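4.2 手持ちグリッパーによる動作収録の作業基準

前節では、家庭内作業の動作データを集めるにあたって、わたしたちが安全面でどのような前提を置いたかを述べた。本節では、そこから一歩現場に近づき、手持ちグリッパーを両手に持って作業する収録者が、日々どのような手順を踏んでいるかを、いささか細かくなるが書き留めておきたい。こうした手順は論文では数行で片づけられることが多く、あとから同じ条件で追試をしようとする人が困るのは、たいていその数行の中身である。著者自身、Sovauの収録環境を立ち上げたころには先行研究の付録を何度も読み返し、それでもわからないところは手探りで決めていくほかなかった。読者のなかに同じ苦労をしている方がおられるなら、少しでもお役に立てばと思う。

基準の骨格は、Buvenでの予備収録とUrkgateでの本収録を通じて固まった。予備収録の段階では、収録者ごとに構え方も開始の合図もまちまちで、817件の試行を見直したところ、開始姿勢が揃っていないために使い方に迷うものが少なからず含まれていた。動作そのものは丁寧なのに、始まりの数秒だけがばらばらなのである。もったいないことだと班の全員が感じ、まず開始前の確認から手をつけることにした。

確認項目は4つある。第一に、左右のグリッパーの電源が入り、表示灯が点灯していること。第二に、両方のグリッパーを体の前に並べて構え、先端を作業対象の面に向けること。第三に、左右の指がともに頭部カメラの視野に入り、袖や髪が指先を隠していないこと。第四に、作業面とその周囲を一度ゆっくり見渡し、これから触れるものと触れないものを収録者自身が声に出して区別することである。四つ目は少々気恥ずかしいという声もあったが、続けているうちに習慣になり、いまでは声に出さないと落ち着かないという収録者までいる。図3に、寝室での構えを示す。

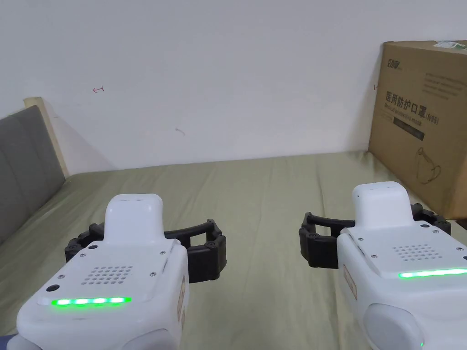 図3 ベッド上での作業に向けた両手の構え。左右とも緑の表示灯が点灯している。

Vidar Kristiansenからは、草稿の段階で次のような意見が寄せられた。確認の項目を増やせば増やすほど、収録者は項目を満たすことに気を取られ、肝心の動作がぎこちなくなるのではないか。自分なら声出しは最初の数回にとどめ、あとは本人の判断に任せる。それに、家庭のなかで集めるデータなのだから、多少の不揃いはむしろ残しておいたほうが、学習後の制御器にとってはありがたいはずだ、というのである。

この指摘はまことにもっともで、班のなかでもずいぶん長く話し合った。結論として、開始前の確認は全試行で残し、動作中の決まりごとのほうを思い切って減らすことにした。以前の版には、腕を動かす速さや肘の高さ、視線を向ける順序にまで目安が書かれていたのだが、読み返してみると、どれも書いた本人の癖を写したようなもので、ほかの人に求める理由を説明できなかった。現在の版で動作中に求めているのは、指を閉じる前に対象へ視線を向けること、そして人や動物が作業範囲に入ったらただちに手を止めること、この二点だけである。不揃いを残すべきだという意見には、こうした形でお応えしたつもりでいる。

収録場所の整え方についても触れておく。寝室や居間は実験室と違い、そこで暮らす人の持ち物が置かれている。はじめのうちは、作業に関係のないものをすべて片づけてから収録を始めていたが、Hedlundでの収録では、住人の了解が得られたものについてはそのままにしておく方針に改めた。片づけにかかる時間が減ったことに加え、背景の多様さがそのままデータに残るという利点もあった。一方で、倒れるおそれのあるものと、通り道をふさぐものは例外なく移動させる。また、氏名や住所、連絡先が読み取れる書類は、作業の前に収録者と住人とが一緒に確かめ、視野の外へ移すか、伏せて置くことを基準に明記した。寝具については、洗いたてである必要はないけれども、収録者が持ち込んだものか、もとからそこにあるものかを記録票に書き添えるようにしている。

持ち時間の上限も定めた。両手に機器を持った姿勢は見た目よりも手首に負担がかかるもので、慣れた収録者ほど、疲れを自覚しないまま続けてしまう傾向がある。そこで、連続して収録した試行の数にかかわらず、収録者が申し出たときはいつでも休めること、申し出た理由を尋ねないことを決めた。後半は当たり前のようでいて、明文化するまではなかなか守られなかった。記録票の休憩欄からも理由の記入欄を外したところ、休憩の申し出は目に見えて増え、午後の収録の途中で中断する試行は減った。因果をここで断定するつもりはないが、この変更をもとに戻す考えは今のところない。

以上の基準のもとで集めた試行はおよそ2000件で、そのうち700件については、収録に立ち会っていない者が開始姿勢の適否を独立に判定した。判定者には図3と確認項目の文面だけを渡し、口頭での説明はあえて加えていない。文面だけで判断がつかないのであれば、それは判定者の不慣れによるものではなく基準の書き方の問題とみなす、というのがわたしたちの立場である。実際、第三項の「隠していない」をどこまで厳しくとるかで判定が割れた例があり、5月の改訂では「指先の接触面が両手とも見えていること」と書き改めた。改訂の前後で混乱が生じないよう、各試行の記録には適用した基準の版を必ず付している。

なお、基準の改訂は収録者なら誰でも提案できる。提案は記録票の裏面に書けばよく、書式は問わない。採否とその理由は次の収録までに本人へ返すことにしており、見送った提案も消さずに残してある。判定の一致度と、版ごとの差については次節で扱う。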